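Grimell opens its bridal hair and veil studio

Apr 6, 2018

Hello from all of us at Grimell! I'm Yvonne Horrocks, and I've been pinning veils onto nervous brides for longer than I care to admit. This month I finally get to share some news I've been sitting on all winter: we're opening a studio just for wedding hair, veils and headpieces, right upstairs from our regular salon on Greenwood Street.

For years I did bridal trials at the end chair, with blow dryers going on both sides and somebody's highlights timer beeping. Brides were sweet about it, but you can't really tell how a cathedral veil hangs when you're sitting down in a cape. Now there's a long mirror, good daylight and room for your mom to walk all the way around you (she will, trust me).

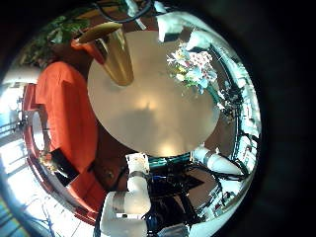 A trial runs 2 hours and costs $80, and we take that off your final bill if you book us for the day. Bring a photo of your dress, mostly the back and the neckline, and wash your hair the night before. Please don't cut bangs the week of your trial. I've seen it happen and there were tears, some of them mine.

We're also carrying the Jesura line of combs, pins and short veils, which you can buy or borrow. Kirsty Fairclough joins me as our second stylist, and she's wonderful with curls and very short hair, so if you've been told you can't wear a veil with a pixie cut, come and see her!

Booking is open now for April trials, and we can take up to eight people in a wedding party. Call the salon or stop by the front desk and ask for me.

Press contact: Derek Garside, Grimell, extension 487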